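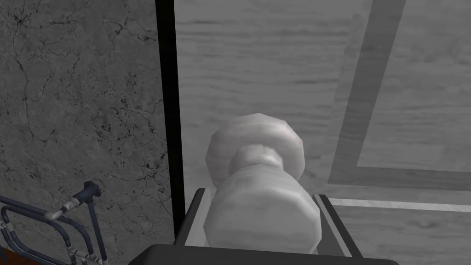 Chapter 6
Stone as a Trade Good

Last updated: November

Most goods in early trade were light for their value. Spices, dyes, silk and silver could travel long distances on the back of an animal and still earn a profit at the far end. Stone is the opposite. A block large enough to make a column can weigh more than a loaded wagon, and it often cost more to move than to cut. Yet stone was traded over long distances for thousands of years, and it still is.

This chapter looks at how that trade worked. We begin with the quarry, move on to transport, and finish with the merchants who stood between the quarry owner and the builder. Chapter 7 takes up timber, which was sold in many of the same markets but followed different rules.

Three terms will come up often. A quarry is an open pit or hillside from which stone is cut. Dimension stone is stone cut to a set size and shape for building. Marble, to a geologist, is limestone that has been changed by heat and pressure; to a merchant, the word has usually meant any stone that takes a good polish. Old account books use the second meaning, and students who forget this will misread them.

The colored veins in marble come from other minerals, such as clay or iron oxides, that were present in the limestone before it changed. Buyers learned to tell one district's stone from another's by these veins, and prices followed. Plain white blocks were wanted for carving. Veined stone went mostly to floors, walls and tabletops.

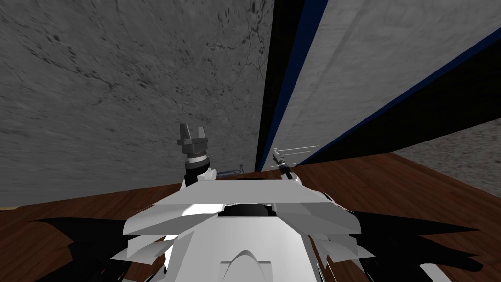 FLULTENHOLM, November

The harbor clerk at Flultenholm opened a new page for the winter and wrote down 182 blocks waiting on the quay. The last ship of the season had room for less than half of them. The rest would stay where they were until spring, and the firm that owned them, Zerari, would pay rent on the ground they covered.

The page shows a problem that every stone merchant faced. Money was spent at the quarry months before any came in from the buyer. Wages, oxen, rope and sledges all had to be paid for early. If the weather closed the port, the wait grew longer and the debt grew with it. Zerari borrowed 4,000 crowns that winter and repaid 500 by the following summer.

The historian Jarmila Vávra has used the Flultenholm pages to work out where the money went. In her study, the men who cut the stone received the smallest share. Carters and ship owners took much more — in a bad year, more than the quarry itself.
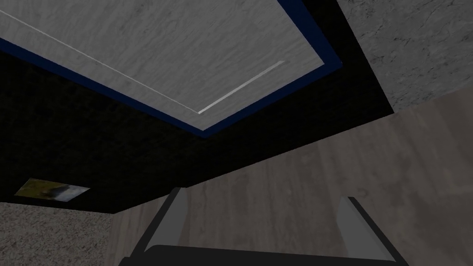 Merchants had a few ways to lower this risk. They could sell a block before it was cut, taking part of the price in advance. They could share a ship with dealers in other goods, placing the stone low in the hull as ballast. Or they could keep a yard near the buyers and hold stock there, as the Grumard family did with a yard of 2,000 slabs.

Each method had a cost. Advance buyers expected a lower price. Shared ships sailed when the other cargo was ready. A yard tied up money in slabs that might go out of fashion before they sold. Section 6.1 starts at the quarry face, with the tools used to split a block from the hill and the rules on who was allowed to cut.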